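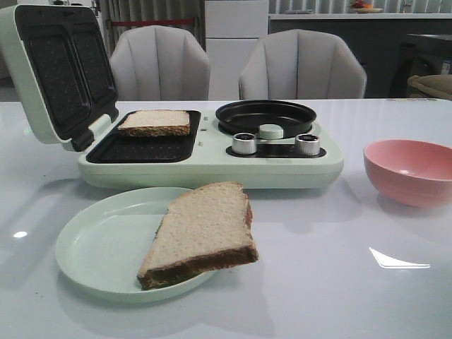 Small kitchens, big open day: my visit to Hammont

I have been promising myself a trip to the Hammont open day for ages, and this year I finally got on the train and went (2023-06-03, if you keep track of these things, and my feet still do). Hammont is the testing kitchen and showroom out past the canal where a handful of kitchenware makers try out their things before they go into the shops. Once a year they throw the doors open, put the kettle on and let people like me wander about touching everything.

I got there just after opening and there was already a queue down the ramp. They had printed 200 programmes and ran out before I got to the desk, so I shared one with a very nice couple who were fitting out a narrowboat and wanted everything to be mint green or failing that white. I lost them somewhere near the toasters, programme and all.

The breakfast room was my first stop and I could have stayed there all morning. If you have ever lived in a bedsit you'll understand the appeal of the all-in-one breakfast maker! It's a grill with a hinged lid on one side and a little round frying pan on the other, with two chunky silver dials at the front, and the one on the table was the palest mint green with a round plate to go with it. There was a slice of wholemeal on the grill plate, the lid was up, and I did what I always do and started planning my own breakfast. Egg in the pan, toast on the left, done, and only one plug used. I did wonder about a second slice. The bread was towards the back with bare plate in front of it, and I spent far too long working out whether you could squeeze another half in there (my money's on a half, and a whole one if you buy the small loaf).

Canan Eren runs the breakfast room and she was very patient with all my questions. My main worry was cleaning. I had a sandwich toaster once with ridges that held on to cheese like grim death, and the plates on this one have a pattern of little dots all over, so I asked. Her advice was to wipe it while it's still a bit warm and never, ever go at it with a metal scourer. She also said most people leave the lid down when they put it away and then wonder why it smells of last week's bacon. Guilty.

From there it was through the double doors to the Ponumix talk, which was on mixing doughs and was a bit over my head, though the buns handed round at the end were lovely. Ponumix are bringing out a new stand mixer in November and there was a lot of excitement in the rows in front of me. I had a coffee, and then a second bun.

The Arkance stall was mostly storage. Stacking tubs, clip lids, that sort of thing. I bought a set of lids for bowls I already own, which felt terribly sensible, and then found at home that only two of them fit. Please measure your bowls before you go to these things.

Lunch was in the courtyard and came from Kļaviņa, the bakery on the corner. Rye bread, a cucumber salad with far too much dill (my favourite amount) and a sort of curd cake. I'd have gone just for that, and there's a bench in the shade by the bike racks if you're quick.

In the afternoon I went back in for the tableware, my real weakness. Erick Shemweta did a short talk on everyday bowls and why the shape matters more than most of us think. He likes a deep one with a thin rim for mixing and pouring, and he holds about 700 opinions on soup. He was very funny about people who buy wide shallow bowls because they look nice on a shelf and then carry them to the sofa full of broth. I have done it. I still have the cushion.

Anyway, I came away wanting one big pink bowl very badly. I've got white ones and blue ones and a chipped brown one that was my gran's, and what I haven't got is anything in that soft salmon colour. It's smooth and matt, a bit chalky to look at, lighter along the lip and darker on the inside wall near the top where the shadow gathers. You could put plain porridge in it and feel you'd made an effort. I can also picture it full of plums on the windowsill, or with a lettuce in it, or just empty on the table being pink.

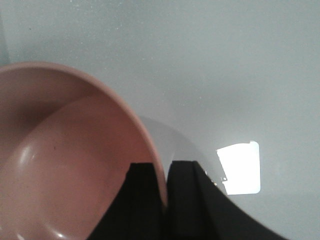
Can you buy things on the open day?
Only from the stalls in the main hall, and most of them take cards. Pieces in the testing rooms aren't for sale, but the desk will write down the name of the maker for you if you ask.

I left at four with a carrier bag, a sunburnt nose and the lids. The bus back to the station is the 165 and it stops right by the gate, on the same side as the bakery, so there was a loaf in the bag as well by the time it came.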